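Filed under: Workshop log / Soft goods / February

Picking up from the morning entry. Imance line restarted at 10.40 after the tension fault. Kojo Nutsugah had the guard off and found lint packed behind the second roller again. Cleaned, refitted, no change to settings.

Folding trials. Flat sheets in plain colours are no longer a problem. Printed fabric and deep pile still are. The edge finder takes a dark motif for a hem and closes short of the real one, and a fold lying over a patterned blanket confuses it further. Theophilus Tetteh wants the Sarnel thresholds left alone until we have 400 clean passes on mixed piles. I would sooner split plain and printed at intake, but that puts a person back on sorting, and the Antwi rota has already been cut to suit the new cell.

On the rota: the folding table used to be a standing job for 3 people. Two have moved to inspection and one to clearing stoppages. Inspection is quieter and harder on the eyes. Kojo says the stoppage post is worse than folding was – long waits, then everything at once. Noted for the shift review.
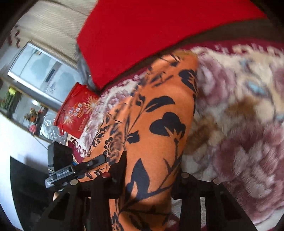 Pile height is the other open item. Finger closure set for cotton bites too shallow on plush and lifts only the nap. Raised the closing force one step and lowered the approach by hand. Will repeat with the Grendenov pads when they arrive – the present ones are past 2,000 cycles and should be off anyway.

To do: new pads, lint check at each break, ask Theophilus for the printed-fabric log.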